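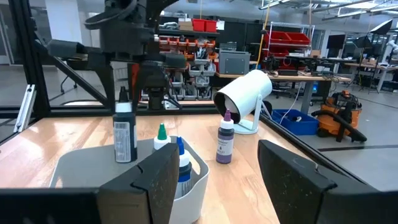 Virnen Opens Pre-orders for the Ustomik Bottle Bin, a Small Home for Small Bottles

FOR IMMEDIATE RELEASE
May 13, 2025

Virnen, a maker of simple storage goods for home and work tables, announces today that pre-orders are open for the Ustomik bottle bin. It is a white plastic bin with rounded sides, made for people who keep many dropper bottles near them and lose time every day in searching for the correct one.

Dropper bottles are useful, but they are not easy to store. One is tall, the next one is short. The caps come in different colors and shapes, and the pointed ones do not stack. When they stand free on a table they fall down from a small push, and when they are put in a drawer they roll to the back. Many customers have told Virnen that they keep their bottles in a coffee cup or in the box of some other product. The company thinks that this problem deserved a proper answer.

The idea of Ustomik is that a tall black bottle and a small white one can share the same bin, and the caps stay where the eye finds them. A green cap or a blue cap is often the quickest way to know a bottle, quicker than reading the label. For this reason the Virnen team decided against a lid, and also against fixed holes. Fixed holes fit only the bottles for which they were drawn, and when the customer changes to another bottle, the holder becomes useless.

"In our first drawings we had separate holes for every bottle, and I was proud of them," said Yoshinori Hamada, product manager at Virnen. "Then my colleagues brought their own bottles from home and almost none of them went in. We removed the holes. It was a little sad for me, but the bin became much better after it."

The rounded sides were also a subject of long discussion in the office. A bin with square corners takes less space on a shelf, but dust and dried drops collect in the corners and it is difficult to reach them with a cloth. With a rounded form, one turn of the hand is enough. The rim is curved too, so that it is comfortable to hold when the bin is carried from one table to another.

Virnen designed Ustomik for the table first, and for the shelf second. Hobby painters, people who mix inks, and small repair shops were among those who received an early bin in February and gave their comments. Two changes came from these comments: the wall was made lower, and the outside was left without any printed logo, so that customers can put their own label on it.

"I asked for the lower wall," said Misaki Ebihara, who runs the Tamura craft studio and used the early bin in her evening classes. "My students put the bottle they are using on the table, beside the bin, and the other bottles wait inside. When the wall was high, they pulled out two or three bottles before they found the one they wanted. Now they look at the tops and take it. At the end of the class I still have to ask them to put everything back, but this the bin cannot do for me."

Virnen recommends keeping the bin in reach of the hand and under a good light. Bottles with a label on the front should be turned so that the label looks outward, as far as the height of the wall allows. The bin can be washed by hand with warm water and normal dish soap. It should not be put in a dishwasher. Medicine and all other products that can be dangerous for children must be stored in a closed and safe place, and the open bin is not suitable for them.

Availability

The first production is limited to 2000 pieces. Pre-orders are accepted from today in the Virnen online shop and in the Helasard household stores, where the bin will be placed in the section for desk and craft goods. Each customer can order up to two bins from the first production. Customers who have already written their name on the waiting list do not need to register again and will receive an e-mail with the order page.

The bin is sold in white only. Virnen is studying a larger size, but a decision is not made yet and the company asks customers not to wait for it if the present size is right for them.

About Virnen

Virnen was founded in 2004 and makes trays, bins and small shelves for the home, the studio and the workshop. All products are designed by the company's own team, and spare parts are offered wherever a product has parts that can be lost.

Press contact

Journalists who wish to receive a sample or to arrange an interview with Yoshinori Hamada are kindly asked to write to the Virnen press office through the contact form on the company website. Please mention "Ustomik" in the subject line.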